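Ineck Automation, Kanside Workshop
August 29, 2019

1/4
The Erken garment cell is in its regular service period. Notes on gripper care follow for all sites running the same setup.

2/4
Finger check under load. The finger is brought into a fold of cotton on the sofa and the cloth is gathered. Staff look for snags along the inner edge of the metal.

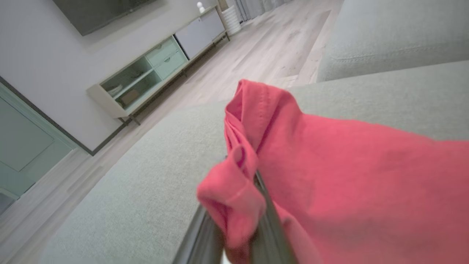 3/4
Rest position. Both arms are parked low over the seat with the fingers open and pointing away from the base. Cables must hang free at the outer side of each housing. Confirm that the indicator lights are green before any work on the fingers.
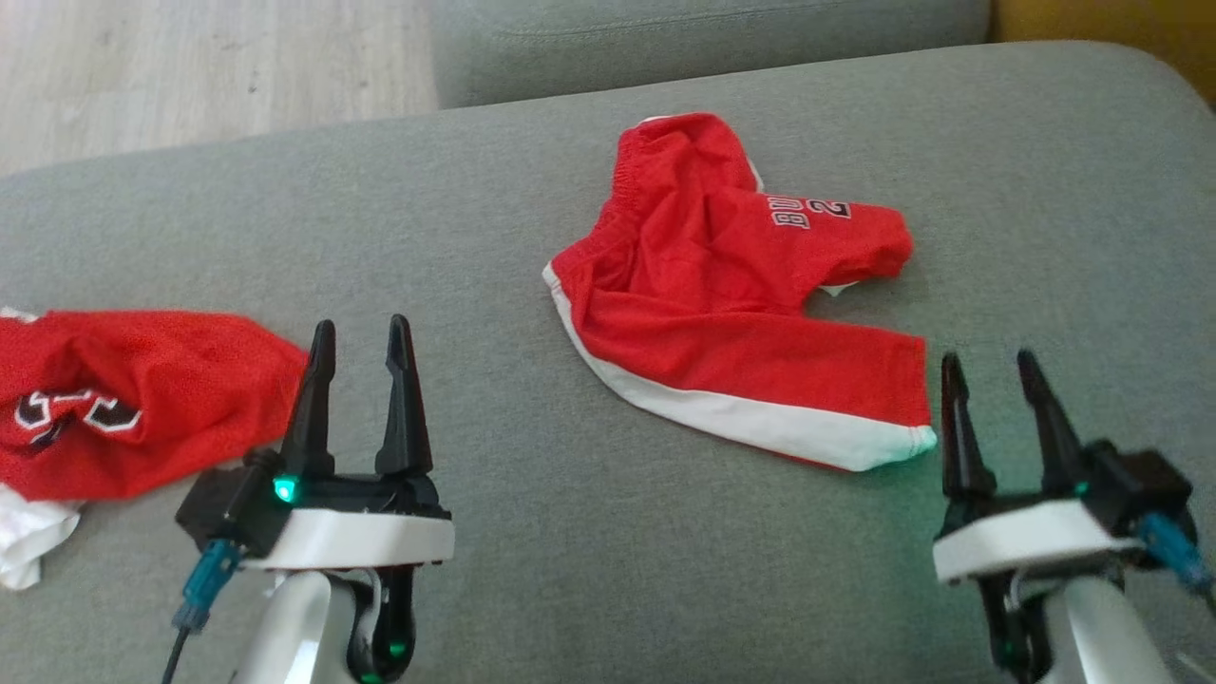

Posted by Ineck Automation · Service Desk

4/4
Fingers are inspected every 1000 grasps and replaced in pairs. Paracha sites should send their wear logs to the Service Desk by January.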